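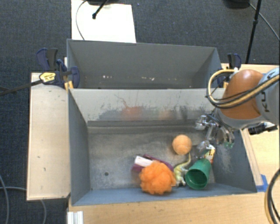

Sep 18, 2024 – bin cell, equipment plan for next year

Writing this down before the budget meeting so I don't get talked into things. Aitana Requena wants one page from me on what the bin picking cell needs. She will get one page. These are the notes it comes from.

What we have: the arm, the metal multi-fingered hand, two gray bins, bar clamps, a wooden table. The clamps are on the list of things to replace, and I'm not convinced. They hold the bins. The quote from Flotholm for a welded bin fixture costs more than everything else on the table that isn't the robot, and the lead time is long enough that we'd be clamping until March anyway. If somebody can show me a run that failed because a bin moved, I'll change my mind. I went through the log and didn't find one.

The hand

Altel is pushing their two-finger gripper as a "drop-in" second tool. Drop-in means a new flange plate, a new cable run and a driver that their own engineer described to me as nearly ready. Their demo video is all boxes. Our boxes are the easy part. What I want to see is the fluffy orange ball, then the plastic cup lying on its side, then the dinosaur with the thin tail. I asked for a loan unit to try on exactly that. They offered a webinar.

Not against a second hand in principle. The current one is expensive to have down and we have no spare fingertips. I would put spare tips ahead of any new gripper. Ask for a price on 2 full sets, and ask separately what a single tip costs, as the last quote bundled them with a service visit.

Cables

The loop of cable hanging by the joint cover is still my least favorite thing in the cell. Onuoha sells a dress pack that is supposed to fit this arm size. Cheap compared with the rest. I'd approve it tomorrow, except that their drawing shows the bracket where our hand controller line comes down, and they haven't answered my email about it. Measure first, order second. Somebody (me) needs to swing the wrist through the full range by hand-guiding and mark where the bundle goes tight.

Objects

The request says 100 new test objects. I don't see where that number comes from. We haven't worn out the ones we own, and most of the trouble is with the same few soft or thin things every time. Counter-proposal: 18 objects, picked by failure type, bought in duplicate so that a chewed one can be swapped without changing the test. Toy store prices, so this doesn't need a quote.

Bins: the floor of the front one is scuffed and the rear inner wall is badly scratched down low. Also the wall throws back an orange reflection, which I suspect is bad for the depth data, though I haven't tested that. Wetau has a matte bin with nearly the same footprint. Buy two and run them against the old pair before anyone writes "improved perception" in a report. If there's no difference we've lost very little money.

Table

Leave it. It's scratched wood and it's fine. The proposal for an aluminum base came in with "future flexibility" as the reason and no other reason given. Moving the arm to a new base means recalibrating everything, which took us roughly a week last time and isn't in anybody's cost estimate.

Order of spending as I see it now:

1. Spare fingertips
2. Cable dress pack, after the clearance check
3. Matte bins, one pair
4. Small object set
5. Second gripper, only after a loan unit has been on our arm

Fixture and base: no.

Still open: does the service contract renewal come out of this budget or the building one? I've had both answers. If it's ours, item 5 is gone and the discussion with Altel can stop.

To do: chase Onuoha for the bracket drawing with dimensions. Ask Flotholm whether the quote price includes shipping, just so I have it in writing when this comes up again.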